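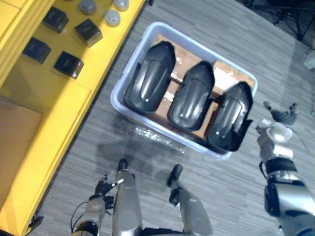 The reporter wrote that incident reports from the night patrols at Flisar camp were going into Hudov and not coming out at the police post, and that the desk officer on Sunday had heard of a stabbing from a shopkeeper before the report reached the screen.

Ticket 205
Product: Hudov incident reporting
Site: Flisar camp, north gate post
Priority: raised from normal to urgent
Status: closed

Further details from reporter
Patrols fill in the form on the phone and press send. The phone says "Sent". The post sees nothing for hours, then a whole batch comes in together. It started in July after the update. Block leaders' phones seem fine. Only the patrol phones are affected, as far as we can tell. The post has gone back to paper and radio for anything violent. We would like to know if any reports have been lost.

Broltia support
Please confirm the app version on one patrol phone and one block leader phone. It is under Menu, then About. Please also say whether the patrol phones are on the camp mast or the post's own wireless when they send. Do not reinstall the app on any phone yet. Reports that haven't gone out are kept on the phone and a reinstall will wipe them.

Reporter
Version is the same on both. Patrol phones use the mast. Block leaders mostly send from the community centre, where there is wireless. One patrol phone was reinstalled on Sunday morning before we read your message.

Broltia support
Thank you. We have the server log for the site. It shows 123 reports received late, all from patrol phones and all sent over the mast. The phone marks a report as sent when it is handed to the queue, and the queue is held back if the connection drops during the first try. After the July update it waits for wireless before trying again. That is a fault on our side. The setting was meant for photo attachments only.

As a stopgap, on each patrol phone:
Open Menu, Settings, Sending.
Turn off "Wait for wireless".
Close the app fully and open it again.
Leave it open until the queue count reads zero.

Reporter
Done on all the phones we could get hold of. Two were out with the evening patrol and were changed at 22:40. Old reports came through, some of them in the wrong order. The post sorts by time received, so a fight from last week is showing at the top as new. An officer was sent out to it.

Broltia support
Sort by "Time of incident" in the column menu. We can make that the default for your site if you agree.

Reporter
Agreed. What about the reinstalled phone?

Broltia support
We can't recover what was on it. The server has the phone's last contact and nothing after that until the reinstall. Ogunleye, who hold the contract for the handsets, say they have no backup of app data. Please ask that patrol to write up the missing shifts from their notebooks and enter them with the original times.

Reporter
They have entered 4. They think that is all of them but one notebook has pages missing. None of the 4 involved a weapon. The camp office wants it noted here that two families had asked to be moved after threats, and one of those requests was on the reinstalled phone. It has now been passed to the protection desk by hand.

Broltia support
Noted. The fix is in the next release. "Sent" will only show once the server has answered, and until then the report will read "Waiting". Text reports will go over any connection.

Reporter
Release installed. Tested from the far end of the camp over the mast, arrived at the post in under a minute. Tested again with the phone in flight mode and it read "Waiting", then went when flight mode was turned off. The post will keep the radio rule for violent incidents anyway. OK to close.

Closed by Broltia support. Linked to the release note for Hudov.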